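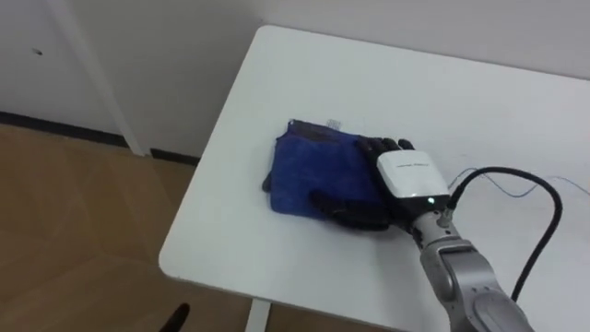 How many demonstrations do we need before we can train anything?

Fifty good ones is where we start in this class, and I mean good ones, so plan on recording more than that and throwing some out.

I get asked this in week one every single time, so now it's at the top of the handout. The rest of these notes cover what I talked through on Saturday (25/09/2021) for those of you who were at the Dorkarthorpe meet, plus the bits I rushed because we ran over. Sorry about that!

Towel folding, what we're trying to do

The task is one towel, flat on the table to start, folded in half and then in half again. That's it. It sounds like something you'd give a five-year-old, and then you try it with the arm and find out how much your own fingers do without telling you. Cloth slides, it bunches up, it sticks to itself. A block is in one place and you can write that place down as a few numbers. A towel doesn't have a "place" in that sense, and this is the main idea I want you to take from the first half of the course. Write it in the margin, it's coming back in January when we do state estimation.

Grasping versus pressing

Most of you went straight for the edge of the towel and tried to pinch it. Fair enough, I did too. But look at how much of folding is really pressing: holding a layer still while something else happens, or flattening the fold so it doesn't spring open. With five fingers you've got a nice wide palm to work with, so use it. Xinyi Wei's group got their first decent fold by slowing down on the press and leaving the pinch alone for a whole session.

A few things to watch when you press:

Come down slowly. The default speed in the Varkov control panel is too fast for cloth, set it to 21 and leave it there.

Keep the wrist level. If it tips, the fingertips drag the top layer toward you and you'll get a diagonal wrinkle that never comes out.

Lift straight up before you move sideways. (I know. I still forget.)

Cables

Check your cable slack before each run, please. Move the arm by hand through the whole fold first, with the motors off, and see where the cable wants to go. If it pulls tight anywhere, stop and re-route it. Ilse Hendriks has drawn up a nice little diagram of how she does hers and it's pinned inside the door of the Baumgart cabinet. Copy it!

Recording your runs

Each run gets its own line in the log: your initials, towel start position (flat, crumpled or half folded), whether the fold held after you let go, and anything odd. "Anything odd" is the column I read first, so don't leave it blank out of politeness. If you bumped the table, say so. If you sneezed and the fold came out better than ever, say that too.

We record at 14 frames a second for this unit. Faster is possible, but the files get silly and the Bonville drive is nearly full as it is. A full set from one group came to about 4,000 frames last time we did this and that was plenty to work with.

For next session

Read the section on contact in the course reader, up to the friction examples. Bring your log, even if it's embarrassing. And have a go at this one in your group: suppose the towel starts upside down, so the hem faces the table. Which steps of your fold have to change, and which don't? A half page is fine, sketches welcome, and we'll start with whoever has the messiest drawing.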